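Jalldale Community Help > Robot learning > Evaluation and statistics

Is a 34 point gain over 15 trials worth rebuilding our pipeline for?

Asked 2024-06-05
Tags: evaluation, demonstrations, wrist camera, small samples

I run the bench for a small group that works on taking desktop computers apart and putting them back together with two arms. We record demonstrations by teleoperation, train a policy on them, and then watch it miss the slot by a hair. Nothing unusual there.

My boss has come back from a workshop convinced we should switch to the Nseir method. For those who haven't run into it: you collect your demonstrations the normal way, then for part of the set you start the recording from a bad spot on purpose. The gripper starts crooked, or a little too low, or already touching the edge of the slot. The operator then shows the way out. The idea is that the policy learns to fix its own mistakes. The writeup from the Ralleck group says success on part placement went up by 34 points compared with plain demonstrations, with the same total number of episodes, 445, in both sets.

I've read it twice and I'm not sold. My problems, in no special order.

First, they ran 15 trials per method. That's it. The 34 points is in the title of the talk and the 15 is in a footnote.

Second, they trained with three seeds and the table gives one number per method. I can't find anywhere whether it's the mean or the best one.

Third, and this is the one that bugs me most, I can't tell what they count as a success. With our parts board there are at least four things that could be called "placed." The part can be in the slot and flat. It can be in the slot and tilted. It can be on top of the slot and look fine from a camera across the room. Or the gripper can let go, the script writes down a release, and where the part ended up is anybody's guess.

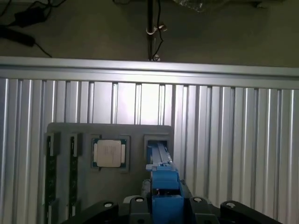 Wrist view at the parts board, finger in the empty square slot.

That view is what the policy gets, along with the fixed camera. Look at how much of the board the arm itself covers up. The bottoms of the two green modules are behind the wrist housing, so from here I couldn't tell you whether either one is fully down. If the Ralleck people scored from wrist video (they don't say) then I'd like to know how they called the close ones.

Fourth, the reset. After every trial somebody has to put the bench back the way it was, and if that somebody knows which method is up next, I don't trust them. I don't trust me either. I've caught myself setting the hard drive a bit straighter in its holder when I wanted a run to go well.
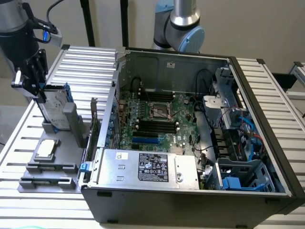 So before each trial there's the drive, the processor, the card, the case itself and where all those cables are lying, and a change in any of them can make the job easier or harder. The writeup says "objects were reset to nominal positions" and leaves it there. Nominal to whom? Did they use a jig? Tape marks? Did they run all the trials for one method in the morning and the other after lunch, with different light on the metal? Our bench is mostly bare aluminum and it throws glare straight into the lens. I've seen a policy fall over for what looked like no other reason, though I admit I never tested it properly.

What I'd like to know:

Is 15 trials per method enough to believe a jump that size? My gut says no, but 34 points is a big number and my boss keeps saying so.

If I do our own comparison, what would you insist on? I don't have endless bench time. We have to hand over a demo in July and I'd rather not spend the whole stretch doing trials for somebody else's claim.

Has anyone outside the Ralleck group seen this work on tight fits? I don't care about blocks in bowls.

Edit: a few people asked about logging. We use Flerkberg to record everything, both cameras plus joint positions, so I can go back and score old runs again if that helps.

2 answers, sorted by votes

Accepted by the person who asked

Your gut is mostly right, but do the sum so you have something to show your boss.

You can't get a gap of exactly 34 points out of 15 trials each. One trial is worth a little under 7 points, so the gaps come in steps, and the closest is five trials, 33.3. My guess is they had 13 out of 15 against 8 out of 15. Round those to 87 and 53 and subtract, and there's your 34. Nothing crooked about that, it's rounding, but it tells you the headline is five trials. Say it that way in your meeting. "Five more runs worked" lands differently from "34 points."

If those are the real counts, a Fisher exact test gives a two-sided p near 0.11. I'm guessing at the counts, so don't quote me on it. If it was 15 against 10 the picture looks better for them, and that's exactly why they should have printed the raw counts. Write and ask for them. It's one line in an email, and you should be able to learn something from how they respond.

The seeds matter more than people want them to. If the table shows the best of three for the new method and the best of three for the old one, at least it's the same treatment for both, but you've now picked winners using the same trials you report. If it's the mean over all three, you'd need to know if the 15 was per seed or split five and five and five. Split that way, I wouldn't put any weight on it at all.

For your own test, here's what I'd hold out for:

Write down what counts as success before you run anything. One sentence. For a processor I'd say in the recess and flat, with the gripper clear of it. Have a person check that with their eyes at the bench, or add a close side camera. As you say, the wrist view is the worst place to judge from at the moment it counts most.

Mix the order. Make a shuffled list of which policy runs next and stick to it, even when it's a pain to swap checkpoints. That takes care of the light, warm motors, tired people and most of the stuff you don't know about.

Hide the label. The person resetting shouldn't know what's coming. Two terminals and a piece of cardboard will do it.

Keep every trial, including the ones where the arm faulted. Decide ahead of time how faults are scored. I've seen results where the faulted runs were "repeated," and you can guess which method had more of them.

Use the same start positions for both methods. If you save a set of starts and run each method once from each, you can compare pairs, and you'll squeeze more out of your bench time that way.

As for how many, it depends on the size of effect you'd care about. If you'd only switch for a really large gain, something like twice what they ran, per method, would tell you if it's there at all. It won't tell you how big it is. I'd do that and stop.

One more thing you didn't raise. Both sets had 445 episodes, fine, but were they the same length? A recovery episode that starts next to the slot is short and spends all its time in the hard part. A plain one spends most of its frames crossing open air. So it may be that the gain comes from having more close-up frames and has little to do with "recovery." You could check this cheaply. Train a third policy on plain demos that start near the slot but in a good pose. If that one does as well, you've got the benefit without teaching your operators to drive badly on purpose.

Comments on this answer

The near-start baseline is a great point and I feel dumb for missing it. I went through our Flerkberg logs and most of our frames are the approach. Emailed the authors about the counts. (original poster)

Did they write back? I'd like to see the raw table too.

Not yet. (original poster)

Second answer

We tried it. Different parts, memory sticks only, one arm. It helped, I think? The policy stopped jamming the stick against the slot wall and sitting there. It would back off and have another go. Sometimes it kept having another go until the timeout, so depending on your time limit you'd score it better or worse than what we had before. We didn't do a real comparison so take it for what it's worth.

I wouldn't overthink the statistics. If it looks better on your bench, use it.

Comments on this answer

"If it looks better" is how we ended up with the last two methods we had to rip out. What was your time limit, and was it the same for the old policy?

Don't remember. Probably the same. We changed it at some point because the runs were taking forever.

Then I'd want to know if the old policy was ever run with the longer limit. A policy that retries gets extra chances out of a longer clock, and one that jams and sits there gets nothing. Original poster, put the time limit in your success sentence, and log how many tries each run took.

Added. Also going to rescore one batch of our old runs from the fixed camera and then from the wrist camera and see how often the two disagree. If it's more than a handful I'm taking that to my boss before we talk about Nseir again. (original poster)

Related on Jalldale
Scoring insertion tasks when the arm blocks the camera
How do you blind the person doing resets?
Flerkberg: replaying two cameras in step
Glare on bare metal fixtures, paint or polarizer?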